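**Plerlow Kitchen Pack, first look**

Sterkell wants your robot to practice in a kitchen that doesn't exist. Fine by me. Plerlow is the sim package, 165 dollars a seat, 113 if you bring a school email. Install took 10 minutes. Then a license error, then coffee, then it worked.

What you get: rooms, appliances, small stuff to grab. Granite counters, a toaster, wood cabinets you can reach into. Camera looks down over the gripper by default and I left it there. Grain on the wood is nice. The black bars top and bottom I'd like a setting for. 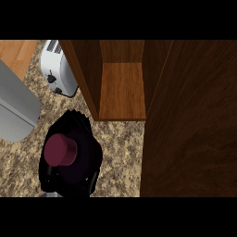
Controls are the weak spot. Keyboard driving is clumsy, and teh wrist tilt lives on a key I kept missing. Obaidul Samarakoon at Sterkell says gamepad support lands in August. We'll see.

Catinca Cozma, who tests arms for Mutiso, has run it for 8 weeks and likes the resets. One key, everything back in place. "I'd pay for that alone," she told me. Her gripe is the manual, wich is thin. Agreed. Two pages on lighting, one line on grip force.

Flasholm's rival pack has more rooms. Costs more too. For counter work I'd stay with Plerlow.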